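Restriction Digests and the Plasmid That Would Not Be Cut
Final project report, Molecular Methods
Cheuk-hei Tse and Lyle Okafor
Dec 21, 2022

Background

Our assignment was to confirm the identity of a plasmid by cutting it with restriction enzymes and reading the fragments on a gel. Students have been doing this for decades, and the handout calls it "a gentle introduction." We were given a tube labeled Kokkonen, which is what the teaching lab calls its house plasmid, and a printed map with one EcoRI site and two HindIII sites.

A restriction enzyme is a protein that recognizes a short stretch of DNA and cuts it there. EcoRI looks for GAATTC. HindIII looks for AAGCTT. If you know where those letters fall on a circular piece of DNA, you can predict how many pieces you will get and how long each one will be. We predicted ours with great confidence in week one. The prediction is attached as Appendix A and should be read with sympathy.

Methods

We grew the bacteria overnight and purified the plasmid with a spin column kit. The first prep gave us 30 nanograms per microliter, a number the teaching assistant looked at for some time. The second gave us 233, and we used that one for everything that follows.

Each digest contained plasmid, the matching buffer, enzyme and water, and sat at 37 degrees for an hour. We ran an uncut control alongside. Lyle did the pipetting for the first two gels and Cheuk-hei did the rest, a change we made by mutual agreement after Lyle loaded one sample neatly into the buffer next to the well.

Gels were one percent agarose. Band sizes were estimated by plotting distance traveled against the log of the ladder fragments, first by hand and then in a spreadsheet once we had shown we could do it by hand.

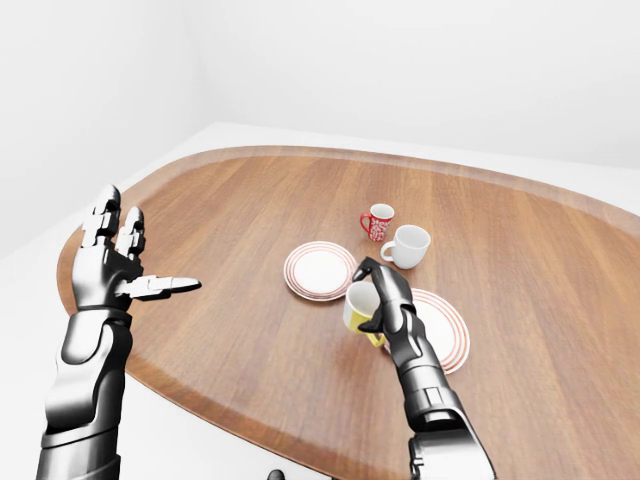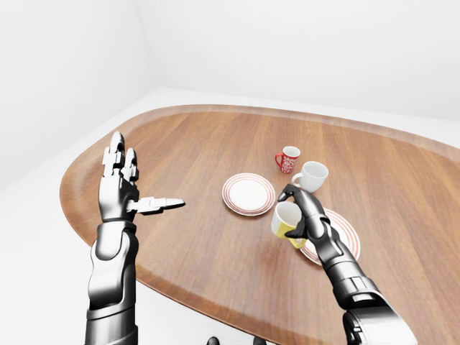
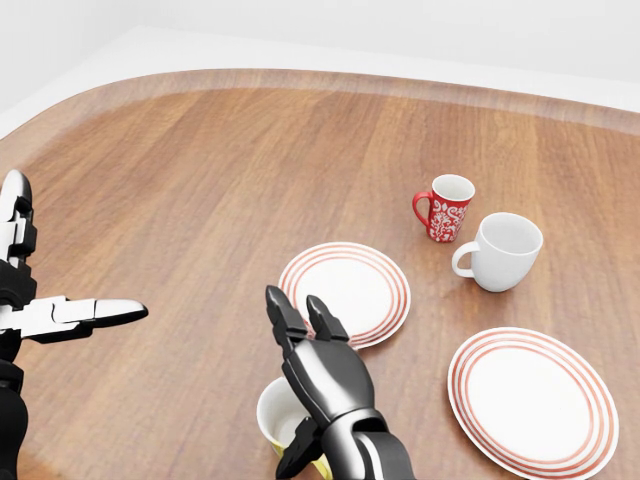 Results

EcoRI alone should have turned the circle into a single line of DNA, and it did. One clean band, right where we wanted it. We took several photos of this gel and would have framed one if the printer had any cyan.

HindIII alone should have given two fragments, one of 2,026 base pairs and one of 1,296. What we got was a lane that looked the same as the uncut control. We repeated it with more enzyme and got the same lane, slightly brighter. We repeated it overnight and got a smear, plus a note on the incubator asking who had left it running.

The double digest looked exactly like the EcoRI digest, as you would expect if HindIII was taking the semester off.

What went wrong

We considered three explanations. The first was that the map was wrong and there were no HindIII sites at all. This was our favorite, as it would have made it somebody else's problem. We asked for the sequence file and searched it. Both sites were there.

The second was that something left over from the purification, salt or ethanol most likely, was blocking the enzyme. But EcoRI had worked fine on the same prep, and another wash of the DNA made no difference to HindIII.

The third was the enzyme itself. We borrowed a fresh tube from the Adden bench across the hall and ran both tubes side by side on the same plasmid. The borrowed enzyme gave two bands, which we measured at close to the predicted sizes. Ours gave nothing. Our tube had apparently been sitting in the door of the freezer since May, and that freezer goes through an automatic defrost cycle. Enzymes are sold in glycerol and are meant to stay at a steady minus 20. Warming up and cooling down for months does them no good.

Discussion

The plasmid is what the label says it is. We could have reported this two weeks earlier by running a positive control, meaning a piece of DNA that HindIII is known to cut. The handout lists one as optional. We suggest changing that word.

We also suggest moving the enzymes out of the door and into the insulated block on the bottom shelf, where there is room now that the frozen burritos have gone.

Our size estimates for the larger fragment ran high on both gels that showed it. The top of the ladder is crowded and our curve was not straight there. A lower percentage gel run for longer would have spread those bands out, but we had used up our agarose allowance on the overnight smear.

Division of work

Cheuk-hei did the preps, the later gels and the spreadsheet. Lyle did the early gels, the sequence search and the talking to Adden. Both authors wrote the report. The dead tube of HindIII has been marked with a large X and is still in the freezer door.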